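Speaker notes: Can it do the chores yet?
Evening talk, Grosach community college. Starts 7.30, doors open at 7.

Opening

Thank Macarena Escobar for the invitation. Say who I am: fourteen years fitting and servicing handling equipment, the last few spent testing machines meant for homes and small workshops.

Ask for hands up. Who would buy a machine that empties the dishwasher? Who would trust it with the good glasses? Leave the hands up a moment between the two.

Short answer first, so people can relax. Some chores, yes. Most chores, only if you set the room up for the machine. A strange kitchen on a bad day, no.

Part one: what already works

Floors. Robot vacuums are fine on flat floors with the cables picked up. Lawns, the same.

Shop floor: moving full crates from A to B on a marked route. Helmy have run theirs through two winters at the bottling shed and the staff now complain when it's off for service. Mention that the crates are all one size.

Pause here. Same size, same place, same route. Come back to this later.

Part two: the cupboard door

This is the main part of the talk, so don't rush it. People expect me to talk about cooking or ironing. I want ten minutes on opening a cupboard.

Say what a person does. You reach, your fingers find the handle, you pull, and your arm swings round with the door. If it sticks you pull harder without thinking. If it comes open too fast you step back.
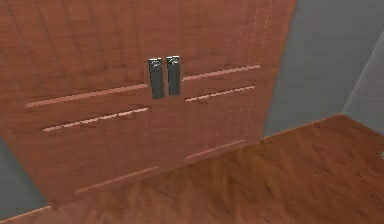
Now say what a machine has to do. It has to pick out the handle from the rest of the door. With a pair of doors it has to know which handle goes with which door, and if the handles sit close together it must get its fingers round one without knocking the other. Then it has to move in a curve, because the door turns on its hinge, and it has to keep its own body out of the way.

Practice in simulation. A simulated cupboard costs nothing to slam. The Wikaso trainees ran 600 tries on simulated doors before going near a real one, and 500 of those opened. Read the numbers slowly. Then the real door, in Marcelino Marín's workshop: 15 tries, four opened. The hinge was stiff and the floor sloped.

Don't make this sound like a failure. Four is more than they got in December.

Part three: what to ask a salesman

Sturnis brochure, page two. Hold it up. "Handles everyday household tasks." Ask which tasks, in whose house, and who was standing next to it.

Other things worth asking: what does it do when it drops something? Can my mother stop it? How long does one cupboard take?

Back to the crates from part one. Machines do well where somebody has tidied up the job beforehand. In a shop that may be worth paying for. At home you may find you've done the chore by then.

Questions

Somebody will ask about jobs. Answer for the places I've worked in and no further.

Somebody will ask about price. I don't have a figure for home machines that I'd stand behind. Say so.

Hall needs clearing by 9. Leave the brochure on the front table.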